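4. Setup and Upkeep of the Tabletop Cell

4.1 Where the cell stands and what it is made of

All of the work reported in this paper was done on a single cell, which we call Bundura after the room it stands in, and we would like to spend a little longer on it than papers of this kind usually do. Our reasons are partly selfish. When Jamshid Khosravi took over the cell from Corinne Thibodeaux he had her notebook, a box of spare screws and a good deal of good will, and he still lost most of April to problems that a page of plain writing would have spared him. This section is that page, grown somewhat longer in the telling.

The cell is one arm with a two-finger gripper, bolted to a steel stand at the short side of a wooden table. A small camera rides at the wrist and looks out past the fingers, and a second camera hangs from a shelf over the table. The policies in Section 5 use both views, but almost everything that went wrong with the cell showed up first in the wrist view, and so most of what we have to say is about that one.

The table deserves a word. It is an ordinary wooden table with a very lively grain, and we were told more than once by visiting colleagues that we ought to cover it with something plain. We did try a gray mat for a while. The mat crept a little each time the arm pressed on it, and a surface that moves was far more trouble to us than a surface with a pattern, so the mat went back on its roll and the wood stayed. The finish does catch the light toward the back of the table, and we keep the blinds down and work under the ceiling lamps to hold that sheen steady from morning to evening.

At the far side of the table stands a sheet of brown cardboard, which closes off the view of the room behind. Before we put it up, the wrist camera could see as far as the hallway door, and people walking past at lunchtime turned up in a surprising number of our early recordings. The cardboard came out of a shipping carton, and it has the folds to prove it. Yasir Talpur asked several times for a proper painted panel, and he was probably right, but the cardboard is light, it costs nothing, and when the arm bumps it the arm comes off none the worse. It doesn't always sit flush with the wood along its lower edge. We learned to leave that alone unless it had shifted far enough to change the outline in the reference picture, of which more below.

4.2 The fingers and their pads

The fingers are black and carry textured pads on their gripping faces, with a fine crosshatch pattern. They were designed by Afshin Mirzaei, who went through a long line of shapes before settling on the present one, and we are grateful to him for his patience, particularly during the weeks when we kept changing our minds about what the gripper was supposed to pick up.

Pads wear. We had expected this and had planned to replace them when they looked worn, and that plan turned out to be a poor one. A pad can look perfectly respectable and hold a smooth cup badly, and it can look dreadful and do its job well for weeks. What told us the truth was a simple pull test that Corinne brought with her from an earlier project at Grinton. The gripper closes on a short length of smooth rod hung from a spring scale, and one of us draws down gently until the rod slips. If the reading has dropped well below the one written down on the day the pads were fitted, they are changed, however nice they look. In practice a pair lasted us about 260 episodes, though cardboard boxes ate them faster than cups did.

Dust matters more than we had guessed. The crosshatch holds on to whatever it meets, and so do the slots lower down in the fingers, which collect fibers and bits of packing material. We wipe the pads with a damp lint-free cloth at the start of each session and then brush the slots out with a soft toothbrush. Solvent is best avoided. It made the pads slick for the rest of the day, and we threw out an afternoon of recordings before we understood what had happened to us.

Chips along the tips of the fingers are another matter, and we have come to be quite relaxed about them. The tips knock against the table now and again, especially while a new operator is finding their way, and the edges take on a shine and some small nicks. As long as the pad itself is sound and the two tips still meet squarely when the gripper closes, we keep going. When they do not meet squarely, the cause has nearly always been a loose finger screw, and the screw should be tightened with the gripper closed on a flat shim so that the finger can't twist as it comes tight. Jamshid would like it recorded that he did this the wrong way for a month.

4.3 The camera and its cable

The wrist camera is held by a small bracket with two screws, and the bracket is the one part of the cell that we would build differently if we were starting again. It is stiff enough in use. The trouble comes when the cable is tugged, which happens whenever the wrist turns far to one side, and the bracket then settles a hair away from where it was. The shift is too small to notice by looking at the arm. In the picture, however, the fingers end up sitting higher on one side than on the other, and a policy trained before the shift will reach a little wide of everything it used to grasp without fuss.

We took two steps against this. The first was to give the cable a generous loop above the wrist and tie it down with a soft strap, so that any pull is taken by the strap. The strap wants replacing when it starts to stretch, and a spare pair hangs on a hook by the door. The second step was the reference picture, and we cannot recommend it warmly enough to anyone with a similar arrangement.

4.4 The start-of-session check

Each session begins with the table cleared and the arm sent to its home pose with the gripper wide open. A still is then taken from the wrist camera and laid half-transparent over the reference picture on the operator's screen. What the operator is asked to look at is quite modest. The tips of the two fingers should fall on the tips in the reference, and the line where the cardboard meets the table should run along its old path. If the fingers have moved but the cardboard line has not, the fault is usually in the finger screws. If both have moved together, it is the camera or the arm, and the bracket is the first place to go. If only the cardboard has moved, somebody has been leaning on it, and it can simply be pushed back.

The whole check takes five minutes once a person has done it a few times, and Adeel Magsi, who ran more sessions than the rest of us put together, has got it down to rather less. We had some grumbling about it early on, and understandably so – it is dull work, and on most days it finds nothing at all. But we went back through the recordings made before the check was brought in and had to set aside 100 episodes in which the camera had plainly shifted partway through the day. After it was brought in we lost very few in that way, and those few were caught by the next morning.

The wood grain turned out to be a friend in all this. There is a swirl in it near the middle of the table, with curves that come to a point, and when the overlay is off by even a little the curves double up in a way that the eye picks out at once. On the gray mat we had no such help, and we had been laying down tape crosses and then peeling them up again before recording. Had we known how useful the grain would be, we might never have bought the mat.

One more habit has served us well. The operator looks over the fingers in the live view before loading any objects, paying attention to the pads and to the slots near their base. Loose strands are easy to miss on the arm itself, black as the fingers are, and they stand out much better in the camera picture against the wood. Figure 4 is a home-pose view with the gripper open, and it has a small pale strand of this sort at the base of the left finger, next to the slot. A strand there is picked out with tweezers, with the arm stopped, and the still is taken over again.

Figure 4. Wrist camera view at the home pose, gripper open, table clear, cardboard backdrop at the rear.
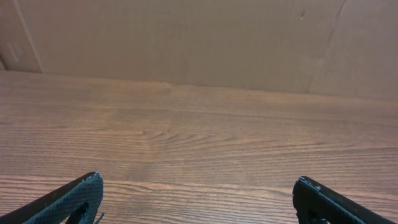
Once the still has been accepted it is saved with the session notes, along with the pull test reading if one was taken that day and a line on anything that was tightened, cleaned or replaced. We keep these notes in plain text files beside the recordings, and we went back to them often while preparing the comparisons in Section 5.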